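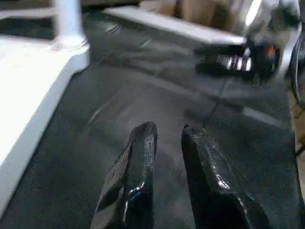
How to Return an Audiobook and Get Your Credit Back on Clolari

If you picked a title you don't like, or bought the wrong edition, you can usually return it yourself from your account page. The app does not have a return button, so you will need a web browser.

Before you start

Returns are open to members on a paid plan. Titles bought during a free trial can't be returned until the first paid month begins. You have 400 days from the purchase date. Gifts have to be returned by the person who sent them.

Steps

1. Sign in at the Clolari website with the same email you use in the app.
2. Click your name in the top right corner and choose Purchase History.
3. Find the title. If you own a long series, type the narrator's name in the search box to shorten the list.
4. Click Return next to the title. If the button is gray, skip to the next section.
5. Pick a reason from the menu. "Didn't like the narration" and "Bought by mistake" are both accepted.
6. Click Confirm. Credits go back right away. Card payments take longer, depending on your bank.

The title will disappear from your library the next time the app syncs. Bookmarks and notes go with it, so copy out anything you want to keep first.

If the Return button is gray

This happens when you have already made 2 returns in the same month, or when the book was part of a bundle. Open a chat with support and give them the order number. Bundles such as the Hornton fantasy box set have to be returned whole, even if you only dislike one volume.

Exchanging for another edition

Some novels are sold in an abridged and an unabridged version with nearly the same cover. Check the running time before you buy again. An unabridged fantasy novel that lists 307 minutes is almost certainly the short one. Play the sample too, as the two editions often have different narrators.

Written by Hiếu Trình
Last updated February 9, 2026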